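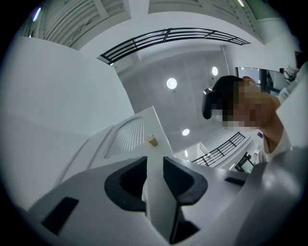
Triltberg show keeps its tables and adds a naval day

The Triltberg wargames show will go ahead next July with a longer programme, the organisers said on 11 Nov 2024. The main change is an extra day given over to naval games, which have shared the hall with everything else until now.

Rimantas Stankevičius, who runs the show, said the ship games had outgrown their corner. Last July's show drew 429 visitors, the best figure so far, and several people who had come for the coastal forces game could not get near it.

"We had destroyers on one side and a Napoleonic battle on the other, and both sets of players were shouting dice rolls at each other," he said. "It was time to split them up."

The naval day will have three large games open to anyone who turns up. One is a refight of a convoy action in 1:1200 scale, run by the Yammine club with its own cloth and islands. Another is an ancient galley battle using fast rules written by Heino Rebane, who has put them on at smaller shows under the title Fastport. The third has not been settled, although the organisers would like something from the age of sail if a club will bring the ships.

Land games stay on the remaining days and the layout of the hall will be much as before. The 6 mm players keep the long tables by the tea bar. The painting competition also returns, with a new class for single vessels and their crews. Entries must be based, and the judges will not handle models unless the owner is there.

The bring-and-buy is the other thing to change. Sellers will be limited to 50 items each and every item must have a price label and the seller's name on it before it reaches the desk. Stankevičius said the queue last time went out of the door and that most of the delay was people writing labels at the front of it. Boxed games, books and part-painted armies are all welcome. Loose sprues must be bagged.

Plestance, which makes resin scenery and harbour pieces, has taken the largest trade stand and will show its new quay sections. Other traders have been sent booking forms and should return them before the end of the year to keep the same pitch.

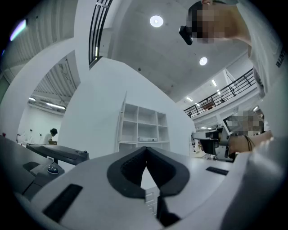

Do I need my own ships to play on the naval day?
All the models, dice and rule sheets are provided by the people running the games. Players only need to put their names down at the table when they arrive.

Clubs wanting to put on a game on either the naval or the land days should write to the organisers with the period, the scale and the size of table needed. Rebane is also looking for two people who know the Fastport rules to help him umpire the galley battle, and will send a copy of the latest version to anyone who offers.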